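Vikilwood Is Getting Its Late Bus Back, and I May Cry at the Stop

Tuesday, December 31, 2019

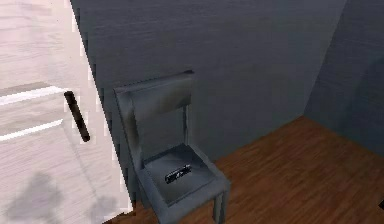 So I had a whole year-end column half written (best pie, worst parking lot, you know the drill) and then the phone rang on my way out the door and I had to throw it all away. The Route 12 night bus is coming back to Vikilwood in January! The real one, the one that goes all the way out past the feed store and up the hill, and doesn't just turn around at the library and leave you to walk the rest in the dark.

If you moved here in the last couple of years, you may not know what you've been missing. The 12 used to make its last run out of downtown a little before midnight, and it was full of everybody who closed things for a living. Cooks, the movie theater kids, nurses going the other way, me with a bag of leftovers on my lap. Then the Canpolat company, which runs the buses for the county, cut the last trips after ridership dropped, and the final bus has left at 8:40 ever since. I have missed that bus so many times I could draw you a picture of its back window.

Carter Poirier, the route planner at Canpolat, was the one who called me. I'd been leaving him messages since before Thanksgiving, and to his credit he sounded pretty cheerful about it. "We had the drivers, we had the bus, we just didn't have anybody splitting the fuel bill with us," he told me. "Now we do."

The somebody is Takard, the bakery plant on the east side, which is starting a second shift next month and needs a way to get people home. The plant is hiring 50 people for that shift, and Poirier says plenty of them live up the hill or out along the river road. Takard will pay part of the cost of the late trips for the first year. Anybody can ride, plant badge or no plant badge. I asked him that twice, as I could already hear my neighbors asking me.

Now the details, so you can put them somewhere you'll find them. There will be two late trips on weeknights, one leaving the downtown transfer stop at 10:15 and one at 11:35. Saturdays get the 11:35 only. Sundays get nothing, and I complained, and he said he'd heard that one already. Fares stay the same as daytime, and the monthly pass works. The stop by the old shoe repair is gone for good on account of the new curb, so you'll catch it across from the bank.

A lot of the credit goes to Hanyu Hou, and I want that written down somewhere. She works evenings at the Idudby, the little noodle place with the green awning, and last spring she started asking customers to sign a petition that sat right by the register. She was hoping for a few pages. It ended up with 1000 names on it, some of them in crayon, and she carried the whole stack into the county meeting in a takeout bag.

I stopped by on Monday to tell her the news and of course she knew already. She was more interested in whether the 11:35 would wait if the cross-town bus came in late. (I've asked. Poirier says drivers can hold for up to four minutes, if the other driver radios ahead.) "I spent so much on rides home this year," she said. "I did the math once and then I stopped doing the math." Same here, Hanyu. My sister has also been very patient about picking me up, and she would like it known that her patience ended in October.

Not everyone's thrilled. A couple of folks on Alder Street wrote to the county about the noise, and I get it, those old buses do groan going up the hill. Canpolat says it'll use one of its newer, smaller buses after ten o'clock, and that the driver won't idle at the top loop. We'll see how that goes once the really cold nights get here. There's also the question of what happens when the first year is up and Takard's share runs out. Poirier wouldn't promise anything there. What he did say is that they'll be looking at the rider numbers every month, and that regular riders on the Saturday trip would help a lot, that being the one the county was shakiest on.

So please, ride the thing! Go see a late movie. Stay for dessert. I plan to be on the first 11:35 with a thermos and probably too much to say, and if you see me, come sit down.

One more bit for tonight, as I know I'll get emails. There is no special New Year's Eve service on the 12. The last bus up the hill leaves at 8:40 like always, and tomorrow runs on the holiday schedule, with the first trip down at 9:05 in the morning. New paper timetables will be at the library desk and at the Idudby register by the end of the week, and the late trips start with the first full work week of the month.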